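Workshop notebook — allocation model, March

Start 9:40. Carrying on with the drawdown tests on the Krawczyk portfolio set. Last entry ended with the rebalancing rule still firing on stale prices. Bukola fixed that before I got in and left a note in the margin of the run sheet. Her fix is to skip any fund whose price is more than two days old and log it. Reran the base case with her change and the ending values moved a little, all in the direction we thought they would.

Setup, so I don't have to look it up again:

148 monthly returns per fund, 21 funds. Starting mix 60 percent stocks, 40 percent bonds. Rebalance when any sleeve drifts past its band. Trading cost charged on both sides. No taxes yet. Lionel wants taxes in before we show this to anyone at Gallden, and I agree, but it is a separate job.

The question for this round is whether a small slice in an inverse or managed futures fund helps an ordinary saver get through a bad stretch, after costs. Ran three versions: no slice, a 5 percent slice held all the time, and a 5 percent slice switched on only after the stock sleeve falls below its ten-month average.

Held all the time: the worst drop is smaller, and the long quiet years cost more than I had guessed. Most of that cost is the fund fee and the rest is the rebalancing, which keeps feeding money into a thing that keeps shrinking. Need to split those two out properly.

Switched version: looks good on the full history and falls apart when I shift the start by a few months. Two of the switches land on nearly the right day by luck. I don't trust it. Onyekachi suggested 400 shuffled histories in blocks, so that the bad months stay next to each other. Set that going at 11:15 on the second machine.

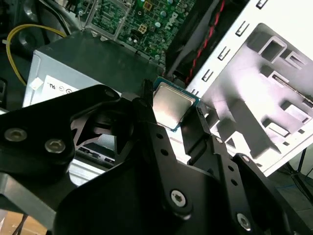
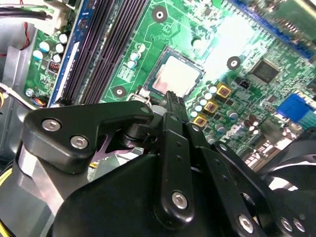
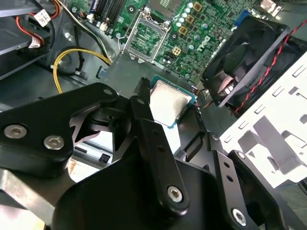

Photos: Ibrahim Ekpo

Shuffled runs finished a bit after lunch. The switched version does worse than the plain 60/40 in more of the histories than it beats. When it wins, it wins in the long slides. In the short sharp drops it gets out late, buys the hedge near the bottom, and then sits in it through the rebound. Saved the full output under "blocks, first pass".

Checked the block length too. Used 12 months first, then 6. At 6 the switched version looks worse still, which makes sense, as a slow average needs a long slide to be any use. Did not try 24. Should do that before writing anything down as a finding.

Pongsak asked why we measure the worst drop from month-end values when people look at their accounts every day. Fair point. Daily data only goes back part of the way for the bond funds, and Ikby charges extra for the older files. For now I have added a line to the draft saying that month-end numbers understate the drop a person would see on screen.

Also found a mistake of my own. The cash sleeve was earning the return for the wrong month, one row off. Small effect on everything except the withdrawal case, where cash is what gets spent first. Corrected and rerun. The old withdrawal charts in the Cirker folder are wrong and should not be used. I renamed them but did not delete them.

Withdrawal case after the correction: two years of spending held in cash did more for the bad start years than the 5 percent slice did. It also costs something in the good years. I want Bukola to check this one independently, from the raw returns and without looking at my sheet.

To do
Split fee cost from rebalancing cost in the always-on version
24-month blocks
Taxes (Lionel has the rate table)
Ask Ikby for a price on the older daily bond files
Onyekachi to read the switching code, mainly the part that decides which day's price the trade gets

Stopped at 5:20. Left the 24-month config half written on the second machine, please don't close it.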